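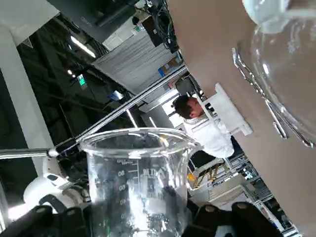 Beaker handling, two-arm bench, Plinham workshop
29 July 2023
Reading time: 5 minutes

Carried on from the grip test. The aim for today was to get the right arm to take a small glass beaker by the rim, lift it, put it down a hand's width away and let go cleanly, with liquid in it. The left arm only has to keep out of the way until the rack routine is finished.

State at start of session

Both arms came up on the second try. First try the left one sat in its fault state and wouldn't clear from Wivine, so I pressed the red button, released it, power cycled the base and went round again. Same as last week. I still think it is the connector on the side of that base and not the software, but I haven't had the cover off.

Wivine is on the build from Thursday night. The only change is that the gripper loop now runs at 30 Hz on both sides. The left one had been set slower since we first wired it, and the two logs never lined up.

Gripper

The fingers are still the Gourlay pair with the original pads. New pads are printed but not fitted. Closing on the rim of the small beaker, the encoder stops at 2,283. With nothing between the fingers it goes to 2,502. So there is a decent gap between "got it" and "missed it", and I have put the threshold midway for the moment. If the new pads are thicker both figures will change and this will need doing again, so please don't copy them into the main settings file. They are in the bench file only.

Closing force: left at the low setting. I tried the middle one on a beaker we don't care about and didn't like the noise.

Settle time after closing is now 400 ms before the lift starts. With less than that the arm was starting upwards while the fingers were still moving, and the glass turned slightly in the grip. You can hear it more than see it.

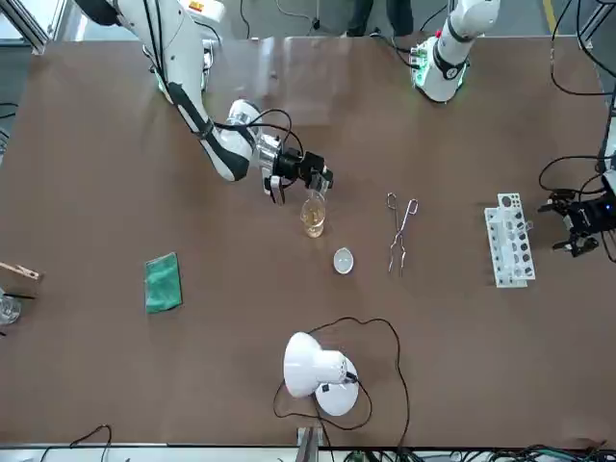
Approach angle was the main job of the afternoon. Straight down doesn't work with the camera module where it is on the gripper. The fingers reach the rim but the wrist has to stop short, and you end up holding the glass by very little. Coming in tilted is better. The hold is on one side of the rim, with the pale yellow liquid well clear of the pads, and the tongs and the dish can stay where they are on the table. The approach I saved is called rim_tilt_b. Version a is the same thing with a worse exit and can be deleted.

The exit matters as much as the approach. On opening, the fingers need to come apart fully before the arm retreats, otherwise the inside finger drags the beaker with it. I added a wait for the open position instead of a fixed delay. It costs a little time and I'd keep it.

Releasing on the brown top is easier than it was on the old white one. The overhead lights still reflect in it, and the wrist camera doesn't enjoy that when it looks towards the base of the left arm. For now the place position is well away from there. A matt sheet would probably sort it out if anyone sees one going cheap.

Cables

The thin cable from the wrist down to the gripper is my biggest worry. It hangs in a loop, and on the low poses the loop gets down near the table. Nothing has snagged yet. I want a clip on the forearm to take up the slack, but the clip has to let the wrist turn all the way round, so don't just tape it. Taping it is how we lost the last one in December.

The base cables are fine. The ones running off the front edge could do with a tray.
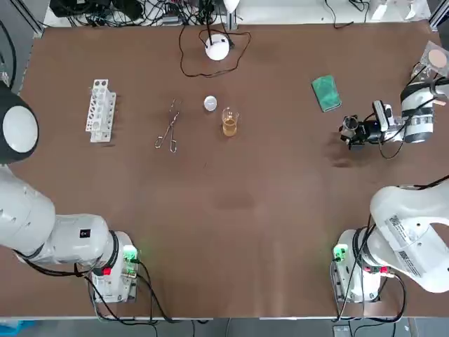
Right gripper empty and waiting, beaker at centre, rack and tongs to the left.

Layout

I've gone back to keeping glass towards the right arm and the rack towards the left arm. With the rack in the middle both arms wanted the same bit of air and Wivine stopped them, quite properly, every few minutes. The test tube rack should be turned to suit the left gripper before the rack routine is run. The routine doesn't look for the rack yet. It goes to where it was told, and if the rack has been nudged it will come down on the plastic between two holes.

Tongs: the plan is for the left arm to pick these up, later. They lie very flat and the fingers will need to come almost to the table to get under the loops. I'd like a soft stop in the left arm's downward travel before anybody tries it. The Boltovow notes have a way of doing this with the joint current, and I have copied the page into the shared folder. I haven't tested it on ours.

What went wrong

The pick failed a few times early on, all before the settle time was changed. One place was rough enough to slop the liquid up the side. After that I lowered the final descent speed, and it set down quietly for the rest of the session.

Wivine lost the wrist camera once. Unplugging and replugging brought it back, and I didn't find the cause. If it happens to you, write down what pose the arm was in. I forgot to.

The handover test (right arm to left arm, in mid air) was on the list and I didn't get to it.

To do

- Fit new pads on the Gourlay fingers, then redo both encoder figures
- Clip for the wrist cable, forearm side
- Have the cover off the left base and look at that connector
- Soft stop for the left arm, try with nothing on the table first
- Try rim_tilt_b on the tall beaker. I expect the exit will need more height
- Delete rim_tilt_a
- Cable tray for the front edge

Settings are saved as bench_right_rim in the bench folder. If you use the arms before I'm next in, load that and not the default, which still has the old settle time.

Recent entries
Gripper pads, first prints
Wivine on the new computer
Squaring up the two bases
Why the left arm faults on start-up (unsolved)
Boltovow joint current notes, copied out

Plinham workshop notebook | Contact | Back to top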